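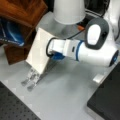

Vom Briefeschreiben im Juni

Eigentlich wollte ich im Juni den Keller aufräumen. Stattdessen habe ich Briefe geschrieben, und zwar richtige, mit Füller, Umschlag und einer Marke, die man heutzutage leider nicht einmal mehr anlecken muss. Angefangen hat es damit, dass mir beim Umräumen der Kommode ein Schuhkarton entgegenkam, in dem die alte Post von Hoi-yan lag. Wer hier schon länger mitliest, kennt Hoi-yan Lau vielleicht noch aus meinen Berichten über das Jahr in Cumcombe, wo wir uns eine Wohnung mit sehr dünnen Wänden und einem sehr launischen Boiler geteilt haben. Nach dem Jahr ging sie nach Mendoza und ich zurück nach Hause, und dann haben wir uns geschrieben. Erst jede Woche, dann jeden Monat, dann zu Weihnachten, und irgendwann nur noch diese kurzen Nachrichten mit einem Herzchen am Ende, die man an der Supermarktkasse tippt.

Ich habe mich also auf den Boden gesetzt und gelesen, einen ganzen Nachmittag lang, bis mir die Beine eingeschlafen sind. Wie viel da drinsteht! Was sie gekocht hat, welcher Nachbar mit welchem anderen Nachbarn nicht mehr spricht, wie die Luft riecht, wenn abends die Gärten gewässert werden. Ein Brief hat 15 Seiten, und auf mindestens vier davon geht es um einen Mantel, den sie dann doch nicht gekauft hat. Ich habe beim Lesen laut gelacht, und der Mantel tat mir am Ende fast leid.

Abends habe ich mir Papier herausgesucht und einfach angefangen. Die erste Seite war furchtbar - steif wie ein Schreiben ans Finanzamt, mit "ich hoffe, es geht Dir gut" und allem, was dazugehört. Meine Hand hat nach einer halben Stunde wehgetan, so wenig bin ich das noch gewohnt, und meine Schrift sah aus wie die meines Großvaters nach dem dritten Schnaps. Aber auf der zweiten Seite kam ich ins Plaudern, und als ich das nächste Mal auf die Uhr sah, war es halb eins.

Zum Papier wollte ich noch etwas sagen, weil mich Borislav danach gefragt hat (Borislav Ivanov, der mit den Tomaten). Ich nehme den Block von Plindel, den cremefarbenen ohne Linien. Der ist nicht billig, aber die Tinte läuft nicht aus, und man kann ihn beidseitig beschreiben, wenn man nicht allzu fest aufdrückt. Unter das Blatt lege ich einen Bogen mit dick gezogenen Linien, den habe ich mir mit dem Lineal selbst gemacht. Meine Mutter hat das auch so gehalten, und ihre Zeilen waren bis ins hohe Alter schnurgerade. Meine sind es nicht, trotz Bogen.

Inzwischen sind drei Briefe unterwegs. Einer nach Mendoza, einer an meine Patentante und einer nach Nallimby, an die Leute, bei denen wir vor zwei Jahren im Garten zelten durften und denen ich damals hoch und heilig versprochen hatte, mich zu melden. Das Porto hat mich ehrlich erschreckt! Die Dame am Schalter hat den dicken Umschlag zweimal gewogen und mich dann mitleidig angesehen.

Von der Patentante kam schon eine Antwort, vier Tage später, auf einer Karte mit Rittersporn. Sie schreibt, sie habe den Brief erst einmal neben die Kaffeekanne gelegt und bis nach dem Frühstück aufgehoben, um etwas davon zu haben. Und ob ich eigentlich wisse, dass man meinen Nachnamen unter dem Absender kaum lesen könne.

Der nächste Brief geht an Borislav, obwohl der nur mehr als drei Straßen weiter wohnt und ich ihn genauso gut anrufen könnte. Er weiß noch nichts davon. Also, Borislav, falls Du das hier liest: Tu bitte überrascht. Und der Keller muss eben noch bis zum Herbst warten.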